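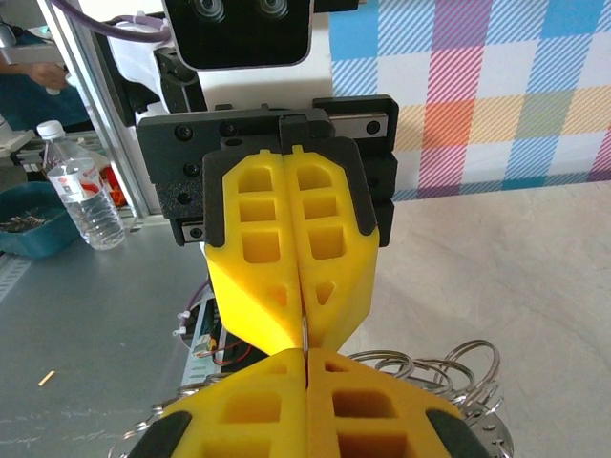

Home Notebook Stores Keys Contact

Search the notebook Go

Keys and rings, the long version

Last updated 2 July 2024

Finally got into the key drawer. I've been putting it off since April, when Steinar Kirkegaard moved the cabinet keys over from the Drillmont building in a coffee tin and I said I'd sort them "this week" (sorry, Steinar). All of them are out on the bench now, 85 keys, and most of them on rings that were already tired when they got here.

Started with the split rings. The old ones are from the Drilstead box, thin wire, and they open up if you so much as look at them. I hung a 300 g weight on one overnight and by morning the end of the coil was standing proud enough to catch on my sleeve. The Bisgaard ones are thicker and did fine with the same weight, but wow, they are murder on the fingernails. I used the staple remover in the end, the one with the flat beak, and that made it a lot easier. It lives in the top tray now, please put it back!

Changed over 29 keys before lunch. Everything for the solvent cupboard, the tall cabinets and the back stair is done. The meter room key is still on its old ring because it has that giant brass tag hammered shut around it and I didn't want to cut it without asking.

Next job was something springy between the ring and the hook, so that a key can be pulled to a lock without taking it off the board. I tried a long coil first, from the Drerkevier assortment, and hated it. It bounces, it tangles with its neighbor, and the key ends up swinging against the door and chipping the paint. What I'd like is closer to the silver spring hanging off that little yellow piece, short, so whatever's on the end stays near where you left it. I've gone through the assortment again and put the shorter ones in a jar lid. Cut ends need bending in, they scratch.

Tested three of the short ones on the board by the sink. Scores so far:

short, stiff: good, but you have to tug
short, soft: nice in the hand, sags after a few pulls
medium: fine, a bit noisy on the metal door

I'm leaning toward the stiff one. Tugging is OK. People tug at that door anyway.

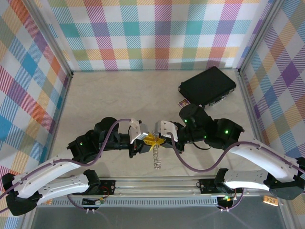 Still not settled on where the sign-out card should live. If it hangs on the board it gets grease on it, and if it goes in the office then people just take the key and mean to write it down later (me included). Steinar wants it kept with the tablet, and I'm coming around to that after seeing the small colorful card lying right by the black case on the beige floor. You notice it straight away there, and a card that size could go anywhere the case goes. I'll make ours bright as well, white card just vanishes among the paperwork.

Tags: the paper ones are all going. I wrote a few on plastic with the paint pen and the ink wiped off with a thumb, so either I scuff the plastic first or we stamp them. Stamping looks better but my 3 comes out like an 8 every time, and on a key tag that matters!

Left to do: meter room key (ask), bend in the spring ends, order more of the thick rings, find out what the tiny flat key in the bottom of the tin opens. I've tried it in every cabinet on this floor. It goes into the first aid box and won't turn.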